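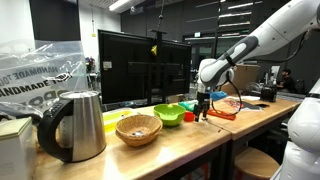

Print this thread | E-mail this thread

Moving the tea things out of the galley kitchen and onto the long table this month. Going to post as I go, mainly so I remember what I decided. 1/

Background: the kitchen here is narrow. Two people can stand in it if one of them stays by the sink. In November everybody wants something hot at the same time, and it gets stupid around 4 pm. 2/

The long table was already in the big room. Light wood, plenty of length, and most of it was being used as a place to put things down and forget them. So it was the obvious candidate. 3/

First thing over was the electric kettle. Stainless steel, black handle, black base. It's at one end of the table and it's staying there. I tried it in the middle for a day and the cord was across everything. 4/

The handle has a few small buttons on top. Zeeshan Sethi has asked me twice what they all do. Zeeshan, the booklet is in the drawer with the takeout menus. 5/

Next to the kettle end I put the woven basket. It's meant for tea bags. I bought a box of the Jova black tea and a box of peppermint, and they will go in loose once I've wiped the basket out. Wicker holds on to crumbs - turn it over and tap it outside, don't use the vacuum. I bent one that way. 6/

Then the lime green bowl. I like this bowl. It's loud, and you can find it from the door, so it's for fruit. Clementines at the moment, if I get to the store. If not, lemons. 7/

The shallow yellow tray with the white rim goes at the back, by the kettle. Wet spoons and used tea bags go on the tray. Please not on the wood. I have sanded one ring out of that table already and it took most of an evening. 8/

Gunnel Tveit replied asking what finish I used after sanding. Hard wax oil, the Teixeira one, matte. Two thin coats with a night in between. The first coat looks patchy and you'll think you picked the wrong can. Leave it alone and do the second. 9/

She also asked if it stands up to hot mugs. So far yes, but I put out coasters anyway and people use them maybe half the time. 10/

Cups. I'm not moving all of them. The shelf in the kitchen holds 14 and that's where they live. The small red one can stay on the table as the sugar scoop cup. It's too small for a real drink. 11/

There's a blue sponge out there too, or something very like one. It needs a dish under it. A sponge straight on oiled wood leaves a dull patch, and I would rather buy a dish for 2 dollars than get the sandpaper out again. 12/

Paper is the other problem. Somebody prints a sheet, reads it, sets it on the table, and it stays until it's been splashed. I'm putting a clip on the wall above the light switch. Sheets go on the clip. If it's still there at the end of the month it goes in recycling. 13/

Bags: we have a lot of them. The clear plastic one with HANDMADE printed over and over in big black letters is a good size for spare dish towels, and you can see through it, so no one has to unpack it to check. I'm keeping that one and thinning out the rest. 14/

Someone suggested a proper cart instead of the table. I looked. The Wurar one with the two shelves is nice but it's too wide for the gap by the door, and the wheels lock on one side only. I'd be chasing it across the floor. 15/

Also looked at the Illora wall rack for the cups. Four screws into plaster, full cups shelf, no thank you. Might revisit if we ever find a stud in that wall. 16/

Water. I fill the kettle from the kitchen tap and walk it over, but a pitcher would be better. Fill the pitcher in the morning, leave it on the table, top up the kettle from that. For one mug you only need 400 ml or so and it boils a lot faster than a full one. 17/

Descaling, while I'm at it. Half white vinegar, half water, bring it up, switch off, let it sit for the length of a phone call. Pour out, rinse, boil plain water once and throw that away. Our water is hard, so I do it every month. Citric acid works too and smells less. 18/

For the outside, a damp cloth and then a dry one. Go with the direction of the brushing in the steel or it will smear. No scrubby pads. 19/

Gunnel says she keeps her tea in tins because a basket lets it go stale. Fair. I'll put out a small amount and refill, and the boxes stay closed in the cupboard. If it tastes of dust by next month I'll move to tins. 20/

Still to do: coasters, sponge dish, pitcher, wall clip, and a small towel on a hook. The hook is the only one that needs a drill. Zeeshan has the drill. 21/

I'll add to this when the pitcher arrives. If you have one with a lid that doesn't drip, tell me which. 22/

Contact | Copyright | Back to top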